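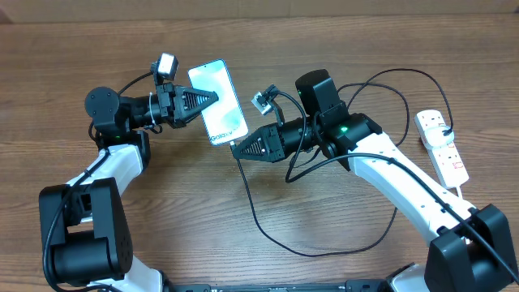 Before You Rent a Two-Arm Bench Kit

Bjarnason now rents out its Simix kit by the day, and the flyer says it will "take over the small jobs at your bench." I paid $169 plus a $200 deposit to find out which small jobs. The list is short. If you're still tempted, a few things I'd do differently.

Clear the table first. Two arms need more room than the flyer lets on, and their cables need more again. Push the power strip as far to one side as it will go.

Start with something you can afford to drop. The brochure loves phones. A phone is thin, slippery and expensive, so practice with a paperback or a deck of cards until you trust the grip.

Decide about the charger. A plugged-in phone drags its cord along on every move, and the cord has to be part of your plan. I'd charge first and unplug.

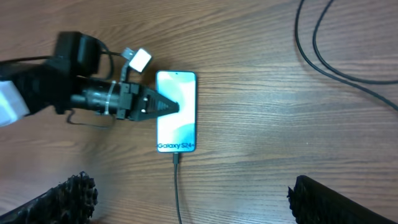

Fingertip to screen, with the charging cable still in.

Don't pay extra for the "screen tasks" add-on. Tapping a phone is a job I already have a finger for. The sales page talks about testing apps and wiping down displays, and maybe a repair shop in Mosincombe could use that. At home I can't see it.

Read the manual the night before. It runs 124 pages and the part you want, setting how hard the gripper squeezes, is near the back.

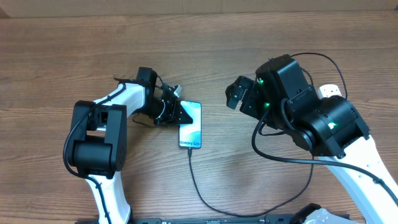

The other thing buried back there is the rest position. Set one for each arm before you try any job that uses only one of them – otherwise you'll spend the day leaning around the spare. Save both positions under names you'll recognize.

Check the return window too. Mine closed at noon, and the pickup desk is in Bivemcombe, a long drive with a heavy crate.

Would I rent it again? For a day of tinkering, maybe. To get chores done, no.

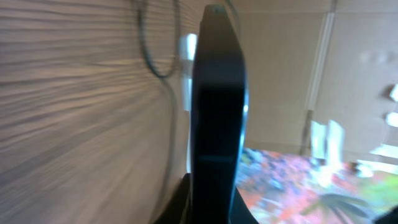 Nives Santoro writes that I'm too hard on it: she kept hers for 2 days, and by the second she had it sorting drill bits into a tray. She does agree about the manual, and she'd like the deposit back faster.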